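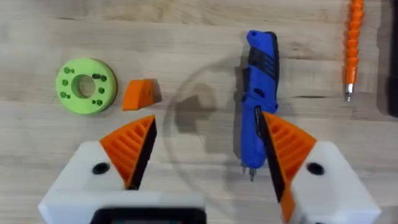
## What should I have on the table before I start?

Lay everything out on a flat surface with some room between the pieces. You want the green ring, the orange wedge, the clear disc and a cordless screwdriver. Screws come in the small paper bag, so leave that sealed until you need it.

## Which way up does the ring go?

Find the short slot next to the center hole. The slot is your reference point and should face you when you put the ring down. The small holes are not evenly spaced, so the ring only lines up with the Barnau base one way. If the screws won't start, turn the ring a little and try again.

## Do I need all of the holes?

No. The Barnau base uses two of them. The others are for the older Wellitz base, which we still support.

## What is the wedge for?

It sets the tilt. Slanted face up, thick end toward the back. If you want the stand to sit level, leave it out and keep it in a drawer.

## The clear disc slides around. Is that normal?

Yes, until the screws are in. Handle it by the rim – fingerprints show up badly once it's under a lamp. Wash it with dish soap and a soft cloth. No glass cleaner.

## Can I use a regular drill?

Please don't. A drill will strip the holes. Use a small cordless screwdriver on its lowest setting and finish the last turn by hand.

## I lost a part. Can I get another?

Write to Roland Wragg at the Coser workshop and say which base you have. Replacements ship within 14 days. Orders placed in July take longer – the shop closes for 2 weeks.

Last updated Wed 26 April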